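Recording bedroom chores by hand: working notes
Nii Darko, 28 Sep 2020

These notes cover tidying tasks shown to the Skolter controller by a person's own hands. Teleoperated sessions are handled differently and have a short section at the end.

Before recording

Write the task as one sentence with one verb. "Move the chair" is a task. "Tidy the room" is a list of tasks and should be split. Push sleeves above the wrist and take off watches and rings. Start every take with both hands out of view, then bring them in together at normal speed.
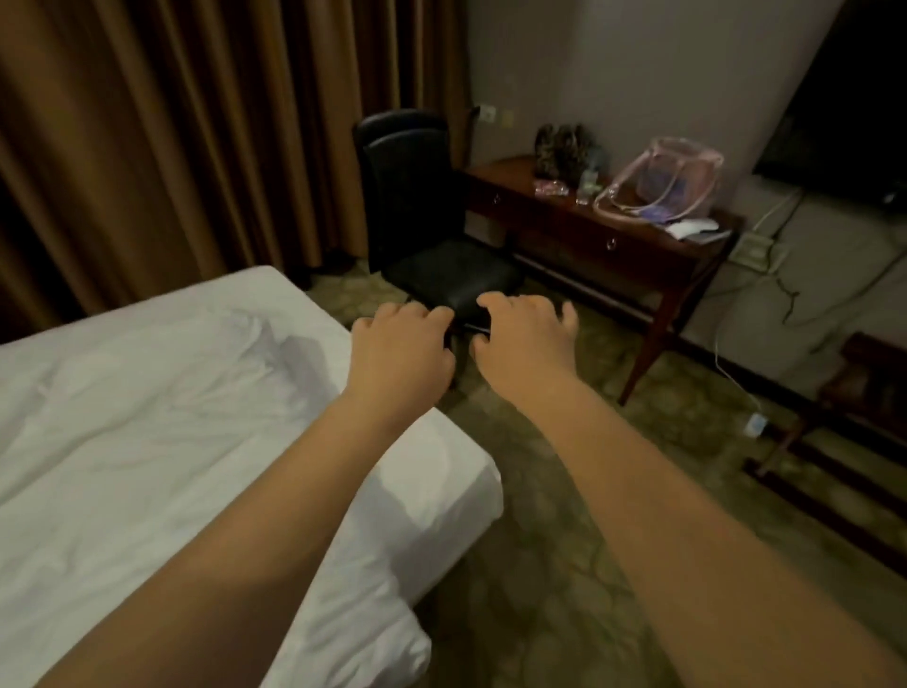 Furniture takes fail most often at the grasp. Hold the contact for two full seconds before any force is applied, and keep the thumbs still. On a chair, take the front edge of the seat with one hand at each corner; the black chair between the bed and the desk is held this way, and both hands stay in view. Pulling by the backrest hides the fingers and gives the grasp labeler nothing to work with. Patterned carpet like this one is acceptable. Glossy desktops are too, provided no lamp is aimed at them. Leave bags and papers on the desk where they are – the policy has to learn to ignore them.

In the July set we kept 949 takes out of 2,000. Most of the rejects had a hand leaving view in the middle of a grasp.

Bedding

White on white is the hard case. Lower the hands slowly, fingers apart, and pause above the fabric before touching it. Use side light if the room has it. A hand shadow on a pillow does no harm as long as the hand itself is sharp.

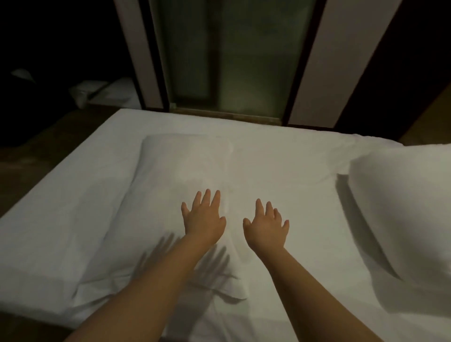 Hands over the bed, palms down, fingers spread.

Smooth from the center outward in single strokes. Do not go back over a stroke within the same take. Pillows are a separate task with a separate label.

Remote control

Limit operators to 80 takes per shift. Set the Gatevberg grips to the low force profile for fabric and check the delay before each batch; above 105 ms, stop and restart the link. Log the restart in the batch sheet – the time and the take number are enough.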